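Sorting and Storage of Small Parts
Handout 7: Sorting by Colour

Course leader: Valdis Priedītis
Practical sessions: Valdis Bite

Purpose of the session

Participants are expected to leave this session able to set out a sorting station, divide a mixed quantity of small parts by colour and return the parts to store in good order. The exercise uses toy building bricks. They are cheap, they wash well, and a mistake in sorting is easy to see from the other side of the table.

The reading for this unit is pages 117 to 124 of the course reader. Participants who missed Handout 6 (Containers and Lids) should read it first.

Terms used

A tray is an open container that remains on the work surface while sorting is in progress. A box has a lid and is used for storage. A stray is any part that lies outside a tray when it ought to be in one. The word "leftover" should be kept for parts that have no tray at all, such as a wheel or a broken plate.

Setting out

Trays are placed in one line across the middle of the surface, close enough together that the hand travels only a short way between them. Where the tray is the same colour as its contents, no label is needed. Where it is not, a label must be fixed to the near side before sorting begins. The storage box stands at the back, in a corner, and stays there until the trays are ready to be emptied.

The surface should be a mat with little shine. A raised edge or low wall on the far sides is advised, as round parts roll.
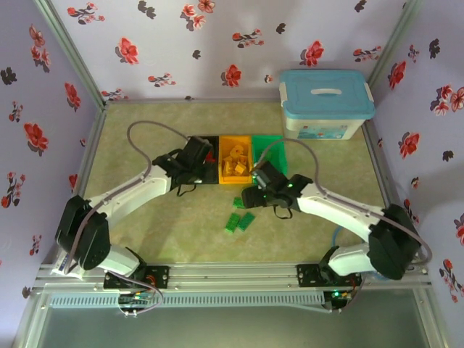

Stornodell, May 1, 2022

The orange bricks are heaped in the orange-yellow tray. Three green bricks are on the mat in front of the trays, one small and two longer, and the two longer ones lie side by side. Under the terms given above they are strays, and the green tray at the right of the line is the place for them. The box with the light-blue lid has been put in the back right corner.

Order of work

Begin with the colour that has the most parts. Clear it fully before starting the next. Strays are collected at the end of each colour — not at the end of the whole exercise — and the mat is checked from the near edge to the far edge.

Bricks that are joined must be taken apart before they are placed. Length is disregarded at this stage; sorting by length is covered in the February unit.

Written work

Each participant should submit one page describing a sorting station at home or at work, with a plan of the surface showing trays, box and working side. Submissions are to be left in Room 316.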